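The Horkard arm at Brudham stopped at 81 percent of a plug insertion and stayed there, pushing, for 90 seconds. "It believed it was helping," says the engineer who hit the stop button.

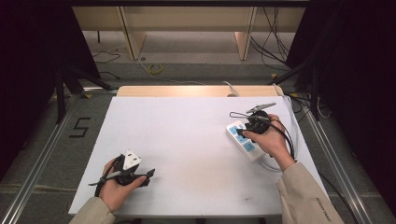

Plug and power strip at the bench, Brudham

The fault was a force limit someone at Stivon had typed into the wrong field. The arm did as it was told - it bent two pins.

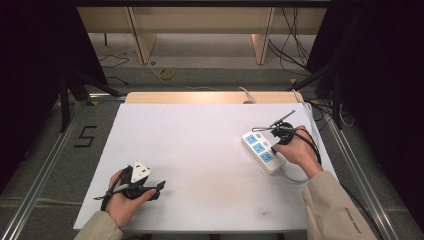
"We had a safety review booked for October," she says. "The arm got there first." The limit is fixed now, and the stop button is closer to her chair.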